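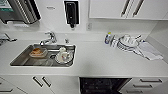
Database Engineer (storage and query planning), Sekitz

Permanent, full time or four days a week. Remote within the UK, with a desk in Sheffield if you want one. Closing date at the bottom, where closing dates live.

Sekitz looks after databases for people who would prefer not to think about databases. Our customers are mostly regional wholesalers, a couple of bus operators, and one firm that sells nothing but hinges and has strong views on uptime. They have plenty of data, very little patience and, in most cases, a schema designed by someone who left to run a campsite.

We are hiring one engineer to work on the part of our business that customers never see until it goes wrong. You would be joining a team of eight, reporting to Hadiza Haruna, who runs engineering and will be your line manager in the sense of actually managing you, with meetings in the diary that don't get moved.

What the job is

The bulk of your time will go on Nakby, our in-house tool for moving large relational databases from one major version to another while people are still using them. It began as a shell script. It is now a good deal more than a shell script, though if you scroll down far enough you will find the original, preserved like a fly in amber, with a comment that reads "temporary". We'd like you to replace it. We have liked this for some years.

Nakby copies a running database to a new server, keeps the two in step by logical replication, checks that they agree, and then switches the application over. The copying is fine. The keeping in step is mostly fine. The checking is slow, and on the biggest tables it is slow enough that the customer rings up to ask whether we have gone home. Sequences, large objects and anything with an exclusion constraint on it are handled by special cases, and the special cases have started to have special cases.

The rest of your time will be divided between customer work and whatever is on fire. Customer work means reading query plans, arguing for or against indexes, sorting out partitioning that seemed a good idea on a whiteboard, and writing it all up so that a developer who doesn't care for databases can follow it. Things are on fire less often than they used to be, thanks largely to Nilton Huanca, who rebuilt our monitoring in June and switched off 511 alerts that no human being had ever acted upon. It has been very peaceful.

In your first few months we'd expect you to:

Sit in on two live migrations, then run the dull one yourself.

Rewrite the comparison step in Nakby so it can work on chunks of a table in parallel and pick up where it stopped if the connection drops. Yaneth Salazar has a design for this and would welcome someone to disagree with it properly.

Take over the vacuum and bloat advice we give to customers. The present document is correct but reads as though it was dictated during an earthquake.

Learn enough about Kemitz, our backup scheduler, to be dangerous, and then a bit more so that you aren't.

Who we think you are

You have looked after relational databases in anger, most likely PostgreSQL, though we'd happily talk to somebody who has spent their time on another serious system and can explain how its storage works without reaching for the sales brochure. You know what a write-ahead log is for. You have opinions on transaction isolation and have at some point been wrong about it in production.

You can write code other people can maintain. Ours is Go, with a fair amount of SQL and some Python that we keep meaning to deal with. You don't need to know Go on arrival. Yaneth Montoya came to us from a payroll company knowing only Perl and is now the person who turns down everyone else's pull requests.

You can read the output of EXPLAIN and form a theory. You then test the theory before telling the customer. We put this in because of a specific incident, which we will tell you about once you've signed the contract.

You write clearly. Half of this job is prose: migration plans, incident notes, the email that says "no, adding an index to every column will not help" in a way that leaves the reader feeling valued.

It would be handy if you had also done some of the following, but please don't stay away on account of it: written a C extension, run logical replication across versions, worked on a query planner, tuned anything on hardware you were not allowed to upgrade, or persuaded a finance director that restoring a backup is something you have to try from time to time.

We don't ask for a degree. We don't ask for certificates either, although if you have some you may frame them.

Who we think you probably aren't

This isn't a machine learning job. There's no model to train. If you apply hoping to steer it in that direction, you'll be unhappy and we'll be puzzled.

It's also not a "rockstar" job. We had a contractor once who described himself that way. He changed a setting on a Friday afternoon, called it low risk, and got on a train to Penzance.

On call

There is an on-call rota and we won't pretend otherwise. You'd join it after your first migration and not before. You carry the phone for a week at a time, with a second engineer behind you who has also agreed to be woken up. It is paid whether or not the phone rings, and paid again if it does. If you are up past midnight you start late the next day, and Hadiza will notice if you don't.

Most calls concern disks filling up. A surprising share of these trace back to an abandoned replication slot, and a smaller share to somebody called Gary at the customer's end who likes to keep things.

Pay and the rest of it

The salary band is printed on the first page of the application form, before we ask you for anything, so you can leave quickly if it doesn't suit. We don't haggle. Everyone at the same grade is paid the same, and the grades are written down where all staff can read them.

You get a decent pension contribution, proper holiday, and the week between Christmas and New Year off without it coming out of your allowance. Parental leave is the same length for everybody. There's money for one conference a year and a further, smaller pot for books, which Nilton has so far spent chiefly on works about query optimisation from before he was born.

We supply a laptop. It runs Linux unless you object. We will also send you a chair, a real one, with instructions in a language we haven't been able to identify.

The whole company meets in Sheffield twice a year. We pay for the train and the hotel. There is a day of planning, a day of everyone fixing the thing that has annoyed them most, and an evening meal. There are no rafts to build and nobody will ask you to fall backwards into a colleague's arms.

How we hire

You fill in the form and send a CV. A covering letter is optional. If you write one, tell us about a database problem that took you far too long to solve and what it was in the end. We like those and read them out to each other.

A person reads every application. It is usually Zoila Rengifo, who looks after our hiring, and she replies to everybody, including the man who applies for each vacancy in order to tell us that flat files were good enough.

If it looks promising, there's a half-hour call with Zoila about how you like to work and whether the pay and hours suit. After that comes a longer session with two of the engineers. We give you a slow query, its plan, the table definitions and access to a test server called Chambi, and you work through it with us. You may look things up. We do. There is no whiteboard, nothing to be inverted, and no homework for the weekend.

Last comes a chat with Hadiza, where you are meant to do most of the asking. Good questions from past candidates include "what is the worst table you look after?" (it has a column called misc2) and "why did the last person leave?" (to make cheese, in Wales, rather well).

We make a decision within the week and ring you either way. If the answer is no, we'll say why, in as much detail as you'd like.

If you need any part of this done differently, whether that's questions in advance, a captioned call, more time, or an interviewer who keeps their camera off, tell Zoila and she'll arrange it. You don't have to explain.

Right to work

You'll need the right to work in the UK already. We are too small to sponsor visas at present and are sorry about it.

Agencies

No, thank you. We know you have the perfect candidate. You had the perfect candidate last time and he was a dentist.

To apply

Use the form linked from the vacancies page on the Sekitz site, and choose "Database Engineer" from the list. "Other" also works but goes to the same inbox as the invoices. Questions before applying can go to Zoila Rengifo through the same page.

Applications close at noon on Thursday, July 13, 2023. The form shuts itself by way of a scheduled job, and the scheduled job has been tested.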